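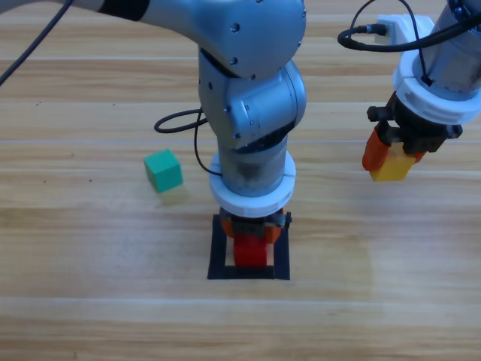 Attachment 1: centre arm at the black square with the red cube, right arm holding the yellow cube clear of the table.

Ticket 455
Site: Kaneck, two-arm bench
Opened by: Kiều Lò
Assigned to: Roy Bloxham
Priority: Normal
Category: Cell rules / shared zone
Status: Closed, one follow-up

Opened 26 Jan 2021, Kiều Lò
Both arms stop with "zone conflict" during the sort program. The fault is intermittent. It clears on acknowledge and the program resumes from the same step. No contact between the arms. Bench rule 2 says only one arm may be inside the shared zone at a time, and the program was written to that rule. Please advise whether the rule or the program is wrong.

Roy Bloxham
Send the zone file, the controller log and the hold position for the right arm. Do not widen the zone or raise the fault threshold in the meantime. If it trips again, leave both arms where they stop and record joint positions before acknowledging.

Kiều Lò
Files attached. The hold position was taught by hand by Khang Khương when the white collars were fitted. The zone file is older than that.

Roy Bloxham
Zone file checked. The boundary is measured to the tool centre point only. It takes no account of the gripper body, the fingers or a held part. The right arm can wait legally by its tool point and still have part of the gripper over the line. The log shows the conflict raised by the separate clearance check, which does use the full tool model. The two checks disagree, so the fault depends on wrist angle at the hold.

Rule 2 stands. The way it was applied does not meet the Stistville practice note, which asks for the boundary to be set from the outermost point of tool plus part.

Changes requested:
1. Redefine the zone using the full tool model with a part in the fingers.
2. Reteach the right arm hold with 75 mm clearance to the new boundary.
3. Fix the wrist angle at the hold. Do not let the planner choose it.
4. Release the zone only after the centre arm has opened, retracted and reported clear. At present it releases on the open command.
5. Check cable loops on both arms through full wrist travel at reduced speed. The tool model does not include cables.

Khang Khương
Items 1 to 4 done. Item 5 done at reduced speed, no snagging on either arm. Ran 11 cycles at reduced speed, then the same at normal speed. No zone conflict logged.

Bożena Zawadzka
Reviewed for cell rules. Accepted. Rule 2 reworded: "One arm, including gripper and held part, inside the shared zone at a time." Please reissue the bench sheet and remove the old copy.

Kiều Lò
New sheet posted, old one removed. OK to close.

Roy Bloxham
Closed. Follow-up: the Pemanik bench uses the same zone file and needs the same check before its next program change. Assigned to Salvador Azevedo, due in March.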